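Site visit: Plindinberg pumped storage station, October

The visitor entrance at Plindinberg is on the lower reservoir side, past the Kurkus switchyard. Tours run at 10 a.m. and 2 p.m. and are limited to 20 people. Helmets are issued at the gate; bring your own boots.

The access tunnel is 1,452 meters long and slopes down toward the machine hall at a steady grade. The first section is lined with cast concrete. Past the second cross passage the rock is left exposed, with bolts and mesh, and drainage runs in an open channel on the left. Our guide said seepage is logged at weirs along the channel and that the readings follow snowmelt with a delay of about 2 weeks.

Static head is 177 meters. The hall holds two reversible Francis units on vertical shafts. Unit 1 was pumping during our visit, and conversation on the turbine floor was not practical. Unit 2 was down for replacement of its guide vane bushings. The old bushings were greased bronze. The new ones, supplied by Flinetti, are self-lubricating and take the grease lines out of the head cover entirely. Several of us asked about swelling in water and got a clear answer: the bore is cut oversize and checked again after soaking.

The control room is staffed on day shift only. At night the station is dispatched from Rivadeneyra, and the change from pumping to generating is made remotely. The spherical valves can still be closed by hand from the valve gallery. 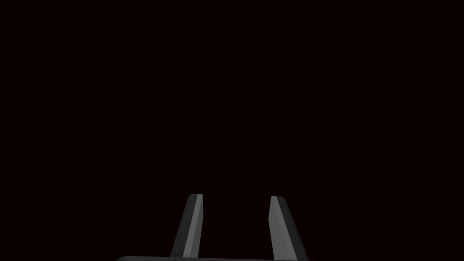
The gallery is not on the standard route, so ask for it when booking. It adds half an hour and a long flight of stairs.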